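4.2 What the operators did with their mornings

The Wurthorpe site packs and re-packs homewares, mostly crockery, for three retailers. Before the change, the day shift lifted every piece by hand from tote to inspection bench to carton. After the change, the lifting belongs to two arms supplied by Votel, and the people who used to do it spend up to 110 minutes of each shift showing the arms how. Management described this in the July briefing as a move away from repetitive work. The operators, who now pick up the same item for most of a morning, were polite about it.

We sat in on 8 teaching sessions and interviewed the people who ran them. Their complaints were seldom about being replaced. They were about pace. A packer under the old system was judged on cartons out the door, and could be quick on a Thursday and slow after lunch. A teacher is judged on usable demonstrations, and the software supplied by Clululov throws out any it considers jerky, hesitant or too fast. Several operators had been told for years to hurry up and were now being marked down for it. One said she had finally been given a job where she was paid to dawdle, and that it was wearing her out.

Skill was also sorted differently. Tokgöz's account of craft at the bench treats speed and care as growing together, and we expected the best packers to make the best teachers. They did not, at least in the first 2 weeks. Fast packers rely on small tricks - a thumb inside the rim, a nudge with the wrist - that have no equivalent in a pair of jaws. They had to give these up before they could pass anything on. Newer staff had fewer tricks to lose and were, to their visible surprise, asked for advice.

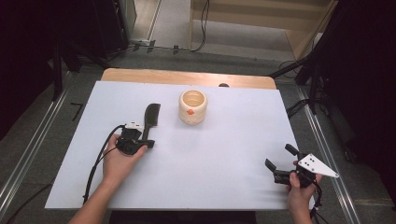
Figure 3. Hand-held grippers at a teaching table.

Posture was the subject operators raised without being asked. The old bench let them shift their weight and turn to chat. The teaching table asks for both forearms out in front and a tool in each hand, and a tool with a cable on it, as both in Figure 3 have, is one more thing to keep clear of the work. The work itself may be a single cup on a bare white board, a fairly modest opponent for two grippers. Operators found this funny for a day or so. After that they asked for shorter turns, and the site agreed to a limit of 90 minutes before a swap, to be reviewed when the next product line comes in.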